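Notebooks > Zetidside bench > Two-arm sim > Faults
Last updated: Sunday, 4:40 pm

Found the drawer bug! I've been chasing this one all week and it's a beauty, so I'm writing it down while it's fresh.

Task is the usual: left arm opens the drawer, right arm picks up the cube and puts it in. Scripted policy, Tirkis planner, Dalsgaard contact settings. On the overnight batch the left arm kept faulting on joint torque before the drawer had moved at all. 66 of 658 episodes, all with the same signature -- torque climbs for 30 steps, flat line at the limit, then the safety stop trips and both arms freeze. The right arm never got near its cube.

First guess was friction on the drawer slide. Wrong. Halved it, same fault, same step. Second guess was the grip force, also wrong, but I did learn that our logger drops the last sample before a stop, so that's a bonus find (fixed, pushed). 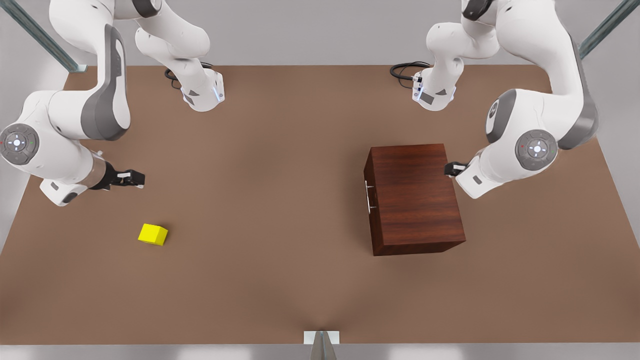
Why did the safety stop take so long to trip? The limit check was reading the filtered torque, and the filter lags badly on a fast rise, so the arm was already pushing hard for a good while before the check saw it.

The root cause is lovely. The approach waypoint for the left gripper is stored relative to the box, but the collision mesh was still the old, slightly taller one from the Zandville scene. Planner thinks it has clearance, physics disagrees, fingers catch the top corner and the wrist just keeps leaning on it. Only bites when the box spawns with enough yaw, which explains why most episodes looked perfect.

Swapped the mesh, moved the check to raw torque, replayed the bad seeds. 65 clean. The last one still stops, but early and gently, and I think it's a plain unreachable pose. Will look at it next.

Do NOT run the old waypoint file on the real arms until the mesh there is checked too.

Comments (3)

> Same mesh is in the stacking scene, fyi. Swapping it now.

> Raw torque will be noisy on hardware. Maybe keep a very short filter?

> Good call, trying 2 samples -- will post plots.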